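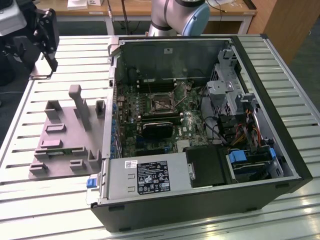
Dell-Tower auf der Seite, Deckel ab, CPU-Sockel leer

Sodis Hilfe-Forum > Verkaufen & Verschenken > Elektronik

Frage: Alte Büro-PCs privat verkaufen, worauf achten?

Hallo zusammen,
unser Büro in Stekden wird aufgelöst und ich kann die alten Rechner günstig übernehmen. 20 Stück, alles Tower, alle gleich alt. Kazemi (der Händler bei uns im Ort) bietet mir 463 Euro für alles zusammen, holt auch ab. Bei Stirkeo steht ein einzelnes vergleichbares Gerät für 158 Euro drin, deshalb überleg ich jetzt.

Fragen:
- lohnt sich der Einzelverkauf überhaupt oder macht man sich da nur arm an Zeit
- muss ich Gewährleistung geben? bin ja privat
- Festplatten mit verkaufen oder raus damit?
- Versand oder nur Abholung? So ein Tower wiegt ja was

Hab noch nie mehr als ein Handy verkauft. Danke schonmal, muss bis Ende des Monats Bescheid sagen.

Niloufar Salehi, Mi 7. Oktober

Antwort 1 (als hilfreich markiert)

Kurz, bin auf dem Sprung.

Angebotspreis ist nicht Verkaufspreis. Schau bei Stirkeo unter beendete Anzeigen, da siehst du eher was wirklich gezahlt wird. Davon Gebühr abziehen, Karton, Porto, deine Abende.

Gewährleistung: als Privatperson kannst du die ausschließen, muss aber klar im Text stehen. ABER du kaufst die Dinger ja extra zum Weiterverkauf. Bei der Menge kann das schnell als gewerblich gelten, dann ist nix mit Ausschluss, und Widerrufsrecht kommt noch dazu. Vorher beim Steuerberater oder bei der Verbraucherzentrale nachfragen, nicht hier.

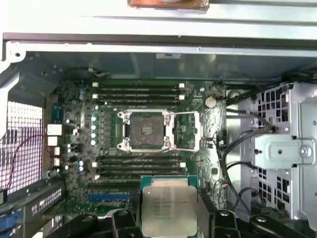
Festplatten raus, ganz klar. Da sind Firmendaten drauf, womöglich Kundendaten. Lass dir vom Büro schriftlich geben wer löscht und wer haftet. Normales Formatieren reicht nicht. Ohne Platte gibts halt etwas weniger, schreib es gleich in den Titel, sonst kommen ständig Rückfragen.

Versand: ich würd nur Abholung machen. Hab im Juli einen Tower verschickt, kam mit verbogener Ecke an, Paketdienst zahlt nicht weil "unzureichend verpackt". Nie wieder.

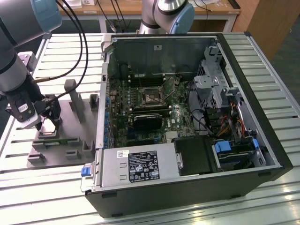
Antwort 2

nimm das geld vom händler und gut. 20 mal mit leuten schreiben die "letzte preis?" fragen, will doch keiner

Antwort 3

Seh ich etwas anders als mein Vorredner. Mittelweg: ein paar behalten, für Familie oder Verein, den Rest an Kazemi. Vorher fragen ob der Preis pro Stück gilt oder nur fürs Paket.
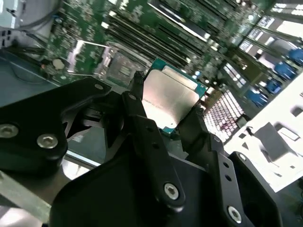
Noch was zur Anzeige, falls du doch einzeln verkaufst. Die meisten schreiben "Büro-PC, lief bis zuletzt" und wundern sich dann über Mails. Rein gehört Modell, Prozessor, Arbeitspeicher, Netzteil, mit oder ohne Platte, Windows-Lizenz ja/nein. Den genauen Prozessortyp ausschreiben, die Gravur auf dem silbernen Metalldeckel kann auf so einem Foto ja kein Mensch lesen. Leichte Schrammen wie da auf dem Deckel ruhig auch erwähnen, dann meckert später keiner. Und Seriennummern notieren bevor was weggeht!

Quittung bei Abholung nicht vergesen, zwei Zeilen und Unterschrift langen.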